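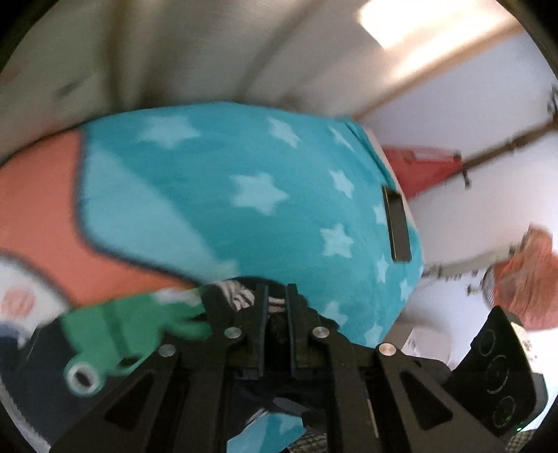
Turquoise fleece blanket with white stars

How to check and change the cabin air filter in your car

If the air from your vents smells like an old cellar, or the windows fog up and stay foggy for too long, the cabin filter is the first thing to look at. The job needs no lift and in most cars no tools. I did it the first time with my neighbor Sieglinde Kramer reading the manual to me from the sidewalk, and we were still finished before the coffee was cold.

The cabin filter cleans the air that you breathe inside the car. It should not be confused with the engine air filter, which sits under the hood in a bigger box. Many shops sell both at the same counter, so say clearly which one you want.

What you need

A new filter for your exact model and year
A flashlight
A small hand vacuum, or a dry cloth
A screwdriver, only for some cars

I have used filters from Kasten and from Jarard. Both fitted well. The Kasten one is plain paper, the Jarard one has a layer of charcoal and costs more. If you drive often behind trucks, I would pay for the charcoal.

Finding the filter

In most cars it is behind the glove box. In some older ones it is under the plastic cover below the windshield, on the passenger side. The owner's manual tells you, usually in the chapter about maintenance. Look there before you pull on anything.

Step 1. Turn off the engine and the fan. Take out everything from the glove box. I forgot this once and had 5 years of parking receipts on the floor mat.

Step 2. Open the glove box and look for a thin arm on the side, which slows the door when it falls. Slide it off its pin. Then press both side walls toward the middle until the stops come free, and let the box hang down. Do not use force in winter, cold plastic breaks easily.

Step 3. Now you should see a long, flat cover with a clip on one or both ends. Press the clip and pull the cover toward you.

Step 4. Before you take out the old filter, look at the arrow on its edge. It shows the direction of the air. Take a picture with your phone or write it down. Then pull the filter out slowly and keep it level – leaves and dust like to fall into the fan.

Step 5. Vacuum the empty slot. Only the part you can reach, please do not push the nozzle deep inside.

Step 6. Slide in the new filter with the arrow the same way as before. Close the cover until you hear the click, and hang the glove box back in.

Step 7. Start the car and run the fan on high for a minute. A whistling noise means that the cover is not closed completely.

How often

Follow the manual for your car. I change mine every May, after the worst of the pollen. On the gravel road between Trudgate and Iltow the filter gets gray much faster, so if you live out there, check it in the fall also.

I write the mileage with a marker on the frame of each new filter. The last one came out after only 3,639 miles and was already full of seeds.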